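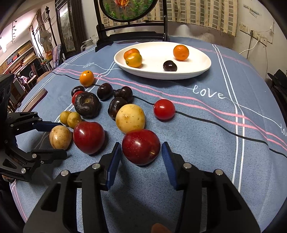

Vendix Fruit Keeper pods, two months in

I buy too much fruit and I throw too much of it out, so I am exactly the person these things are sold to. The Vendix Fruit Keeper is a plastic pod the size of an egg with a paper packet inside. You set it in with your fruit and it is supposed to soak up the gas that makes everything ripen at once. A pack of two costs $20. The packets need replacing every three months and a refill is nearly as much as the pods, a detail the box saves for the bottom panel.

The listing at Inport had more than 700 reviews when I ordered, most of them five stars and most of them written within a few days of delivery. I don't see how you can rate a thing that makes fruit last longer when you've owned it since breakfast.

The basic idea isn't crazy. Apples do give off ethylene, and other fruit sitting near them can ripen faster because of it. Whether a packet in an open bowl in a drafty kitchen can catch enough of the gas to matter is another question, and the leaflet goes around it. It has a chart with two bars, one tall and one short, and no numbers on either.

So I tried it myself. I bought apples and pears at Nic Aodha, same bins, same visit, and weighed them on the kitchen scale. I swapped pears in and out until I had 1146 grams that would split evenly, 573 to a side, which took longer than I'd like to admit. One bowl got a pod and sat on the sideboard. The other got nothing and sat in the hall, away from the sun and from the first bowl.

By day six the pears in both bowls were soft at the neck. By day nine I had tossed two from the pod bowl and two from the plain one. The apples were fine in both, as apples usually are. I ran it again in September with bananas added and the pod bowl might have been half a day behind. I say might because I was looking for it by then.

The pod did a little better in the fridge. A bag of green beans in the drawer with it stayed crisp longer than I expected, but I had also just cleaned the drawer and turned the humidity slider to where it should have been all along. I can't say which of those did it.

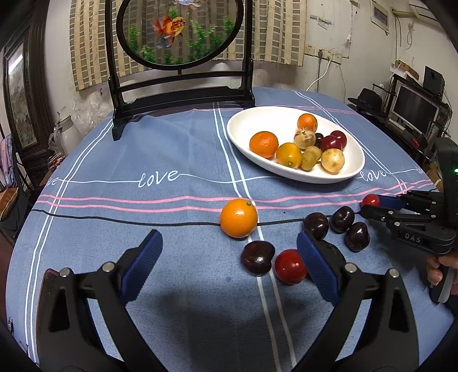 One reply to my first post on these said that I had tested them wrong, that a pod needs a closed space and any open bowl is a waste of the packet. The same reply said a box of berries had gone almost two weeks in a sealed tub with one.

Fine, but the box shows an open bowl. It shows one on the front and another on the side. If it only works with the lid on, Vendix should print a lid.

Build quality is okay. The twist cap is stiff and the blue dot that is meant to fade when the packet is spent had faded on one of mine before I opened it. Vendix sent a new packet when I wrote in, and it took three weeks to reach Priltham.

Two stars, one of them for the beans. I'm keeping the pair in the fridge until the packets run out and I won't be buying refills. The pears go in the drawer now and I buy four at a time.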